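Home | Programs | Grantee Updates | Contact

Filed under: Grantee Updates / Assistive Robotics

Progress report, second period: tabletop arm project

Hi all,

I promised you a report at the end of March and you're getting it on a Saturday evening with a cup of tea next to the keyboard, so forgive the tone. The short version: the arm is running again, we lost 14 working days, and I'd like to tell you why before you hear a garbled version from the Marwat people (who were lovely about it, by the way).

You'll remember that the job is simple to say. The arm looks down at a table, finds a small item, picks it up and puts it down in the part of the table it was asked to. We mark the table into areas with blue painter's tape, and the wrist camera uses the tape lines to work out where it is. The Destov controller does the motion and our own software, Gillance, does the seeing. By the middle of the period we had 527 logged runs and I was feeling pretty smug!

Then the arm pushed down into the table. It had been told to move across to the next area, and partway there it decided it was well over to one side of where it really was, tried to correct, and came down hard on the board with the gripper closed. The force limit should have stopped it at once. It did stop, but late, and by then we had a bent fingertip and a very loud bang. No one was hurt. Sipho Ntuli was at the desk, outside the marked zone, and hit the emergency stop before the arm had finished making up its mind.

So, two faults, and I want to be clear that both of them are ours.

The first one is the seeing. Gillance assumed every tape line was whole. If it found the end of a strip, it took that for the edge of an area, even when the same line picked up again a little farther on. Painter's tape gets scuffed and lifts and gets patched, and we had simply never given it a broken line on purpose. When we went back through the logs, 27 runs had the same wrong jump in them, only smaller. We had been putting those down to a sticky wrist joint -- I wrote as much in my last report, so please cross that bit out.

The second one bothers me more. The force limit had been raised during a demo in the winter because the arm kept stopping on thick cloth, and it never got put back. I raised it. There was no note of it anywhere except in my own head, and my head wasn't consulted. We've now locked that setting, and changing it takes two people and a line in the log.

What we've done since then: the fingertip is replaced, the arm moves at reduced speed whenever it's below hand height, and Gillance now has to agree with the joint readings before it's allowed to correct anything. If the two disagree, it stops and asks. It stops and asks rather a lot at the moment, I'll admit. We've also quit tidying up the tape before a session, which feels slovenly but has taught us more than the neat table ever did.

On money, the repair came out of the spares line and I don't need anything extra. On time, I'd like to move the Grollar trial back by 3 weeks. I know that's awkward with the summer coming, but I'm not putting the arm in front of visitors until it has gone a good long stretch without a wrong correction.

Both of these are from the wrist camera, and both have a gap in a tape line:

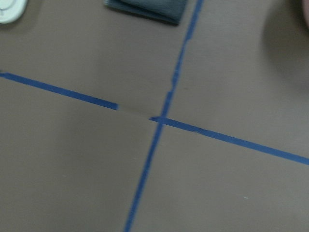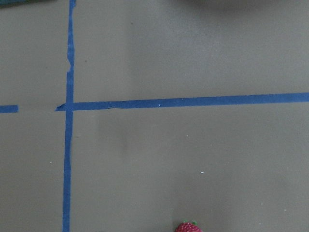 Sipho Ntuli read the draft and wants it added that the stop button should be within reach of both chairs, since at present it's only handy from one, and that he would sooner see the trial moved back further than have the speed limit lifted early to make up the days. He also asks whether the log line for the force setting could go to you automatically, so that it doesn't depend on anyone remembering to send it.

Related updates
Tabletop arm project: first period report
Grollar trial: outline and dates
Marwat site visit notes
Reporting a safety incident: guidance for grantees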